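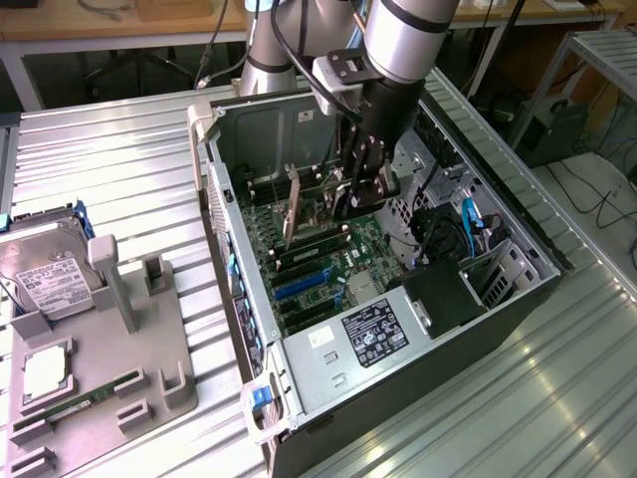

October 22, 2018

Cell two ran the full shift on the Cekthorpe contract. Cycle log closed at 2,004 operations, counting each pick, place and retract as one. Stops needing a person: 12. Ten would have been inside the target we agreed with Ritach in March, so we are still over, and the review on the new rota will go ahead with a worse figure than I wanted.

Seven of the stops were grip faults on brackets. The fingers close on thin sheet metal at a slight angle and the force reading comes back low, so the controller holds and waits for an acknowledgement. I lowered the threshold after lunch and there were two more before the end of the shift, against five in the morning. Too few to draw anything from. The other three stops were door interlocks and two were the label reader.
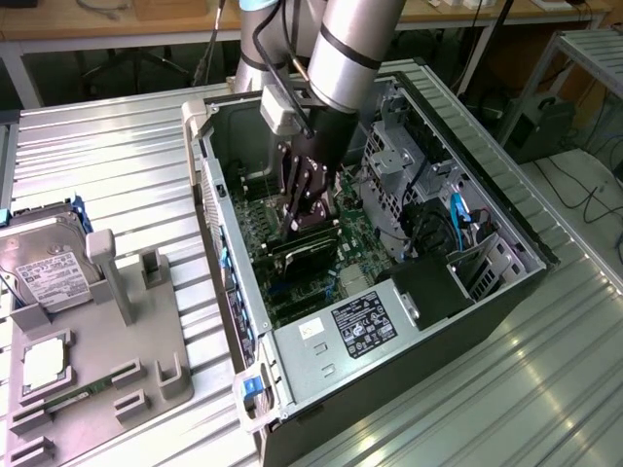

The staffing side took up most of the afternoon. Under the old bench layout one person built a tower from start to finish and signed for it. Now the same person loads the fixture, releases the cell and watches two screens. The tray fixes the order of work: hard drive at the top, processor below it, memory module under that, each in its own place, and the operator has no say in which goes first. Two of the older hands told me they miss choosing. One of the newer ones said her wrists have stopped hurting. I wrote both down for the review. The form has a box for ergonomics and none for the other thing, so it went under "general".

Cable routing stays manual. Després quoted for a tool to do it and the lead time alone rules it out before spring. It does mean the one job left entirely to hands is the fiddliest, and it is graded the same as loading. I have asked for it to be regraded. Telach did this at their site when they moved to cells, or so their line manager told me.

Fixture wear: play in one of the pockets, measured twice, within limits. Next check at 1,000 cycles.

Handover ran late. The night operator wanted to know whether she may clear a grip fault herself or must call me. At present she must call. I said I would change the permission level tomorrow and write up a half-page procedure for it. Need to find the admin login first.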